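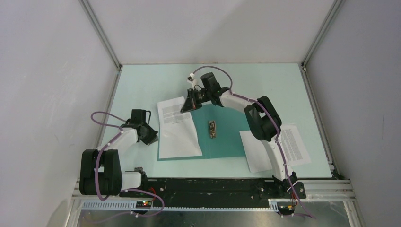 Section 4. Paper chores: filing loose sheets into a folder

Applies to the two-arm Dindik bench, wrist modules fitted. Notes by Nadine Hamdan, corrections by Adel Hamdy. Revised 23/11/2021. If your copy still says "stapling" in the heading it's the old one, bin it.

Before you start

Read section 3 first (homing, e-stop, cable check). Not repeated here.

People ask whether the bench can do office chores yet. Short version: some. Sorting mail, no. Wiping, sort of. Putting loose sheets in an open folder with a clip on them, yes on a good day, slowly, with you sitting next to it. Treat this section as supervised use only. Do not leave it going over lunch.

You need:
One folder, plain color, no elastic, no pockets.
Printer paper, ordinary weight. Three sheets max for a first run.
One metal clip, small.
The Ledusine task file for folders, version 280 or later. Earlier ones drop the clip.

4.1 Setting the table

1. Power on, arms parked. Wait for both modules to stop blinking.

2. Wipe the tabletop. Crumbs under a sheet will catch a fingertip and the arm reads it as an edge.

3. Open the folder all the way and lay it near the middle of the table. Press the fold down with your palm. If it springs back up, bend it backward once and try again.

4. Put the sheets down. They don't have to be straight. Half on the folder, half off is fine, that's the job. Don't stack them dead even, the fingers can't split a neat stack.

5. Clip goes on the folder, by itself, where either arm can get to it. Not under paper. Not on the paper either.

6. Hands out. Check behind the wrists for snagged cable.

CAUTION: The purple cables need slack at the wrist AND at the base. Pull them tight to look tidy and the first big elbow move will yank the plug. We have replaced enough plugs.

Note: A curled sheet is ok if the curl is gentle. If it came hot off the printer and is rolling up, flatten it under a book first.

4.2 First run, slow

1. Load the task. Speed to the lowest setting. Leave it there.

2. Choose which arm goes first. Default is right. Use left only if most of your paper is on the left side.

3. Press start, keep one hand by the stop.

4. Watch the fingertips come down. They should touch the sheet near an edge and drag it, not pinch it in the middle. Pinching in the middle = wrong height, stop and go to 4.4.

5. Let the arm finish the drag before you touch anything. Even if the sheet is crooked. It gets a second try and the second try is usually the better one.

6. When the sheets are inside the folder the other arm goes for the clip. This is the slow bit. If the clip is lying flat it may need several tries, let it.

7. Closing the folder is NOT in the standard task. There is a trial version, ask Adel. It works on thin folders and crumples thick ones.

CAUTION: Don't reach in to nudge a sheet while an arm is moving. The arm doesn't know it's your hand. Stop, nudge, resume.

CAUTION: Fingertips are pointed and will go through a single sheet if the height is off. No originals, no signed anything, no passports. Print a copy and use that.

4.3 What counts as done

Every sheet inside the folder's edges, clip on at least one corner, nothing on the floor. Crooked is a pass. Corners sticking out past the folder is a fail, even if you'd accept it from a coworker.

Write it in the log either way. Fails are more use to us than passes. Put the paper type, which arm, and where it went wrong. "Didn't work" is not a log entry.

For the curious, our count on this task in the Hoxha trial: 617 runs, 133 passed with no human help. So a person is still faster, and will be for a while. Where it earns its keep is the same dull move over and over on the same paper. Mixed paper, glossy inserts, anything stapled, do it yourself.

4.4 When it goes wrong

Arm hovers and won't come down
White sheet on a pale table, it can't find the edge. Slide the sheet so part of it lies over the folder. Or get a darker mat, Zurier sells one that fits between the rails.

Two sheets come at once
Fan them. Dry weather makes it worse, expect it in winter.

Clip shoots off
Grip force too high. Drop it one step. Find the clip before you restart, if it gets in the front rail you'll hear it and you won't like it.

Arm blocks its own view
Happens when the elbow swings in over the paper. Move the papers nearer the middle, or swap arms.

Both arms stop, red light on a module
Overload. Cut power, move the arm by hand away from whatever it leaned on, power up, re-home. Twice in one session, quit for the day and tell Nadine.

Folder creeps across the table
Two bits of tape under teh back cover. Not glamorous. Everyone does it.

4.5 Packing up

1. Stop the task, then park. In that order.
2. Take the paper out by hand.
3. Clip back in the tin.
4. Let the cables hang loose, no tight coils.
5. Main switch off. Log closed.

Next: section 5, cloths and wiping. Skip 5.2, it is being rewriten and the pressures in it are wrong.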